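OK so I finally read that vitamin D and pregnancy paper everyone at clinic keeps forwarding me. Short thread, with tea.

1/ Quick background: I'm a prenatal dietitian. At least once a day somebody asks me if they should be taking "the big dose." Usually a cousin told them to. Sometimes it's a podcast!

2/ The new study followed 416 women from their first prenatal visit until delivery. Half got the regular prenatal vitamin, half got the same thing plus 2000 IU of vitamin D a day. Nobody knew which group they were in, including the staff.

3/ Main result – blood levels went up in the extra group (no surprise). Gestational diabetes rates looked pretty much the same in both. I know, I wanted a bigger headline too.

4/ Where it gets interesting is the women who started out really low. There were only 59 of them, and in that little group blood pressure in the last trimester ran a bit lower with the extra dose. Small group, wide error bars, please don't run to the store. 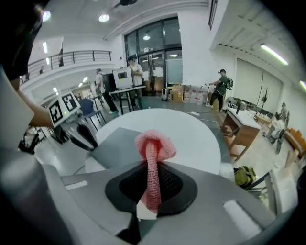 Pink lattice finger, round white table behind it.

5/ Marleny Arango, who I share an office with, pointed out that most of the women lived somewhere sunny and a lot of them worked outdoors. Would it look different in Minnesota in December? Maybe. I'd love to see that one.

6/ Somebody asked about the Gekow gummies. I can't tell you if they're good or bad, I haven't looked at the label yet. Bring the bottle to your next visit and we'll read it together. Same goes for Orberg drops.

7/ What I'm telling my own patients this week: keep taking your prenatal, ask if your level has been checked, and don't add a second supplement on your own. More is a real problem with this one – too much can push your calcium up.

8/ Replies are open but I'm on shift until 5, so be patient with me. Salmon recipe coming tomorrow, I promise (yes, the one with the mustard).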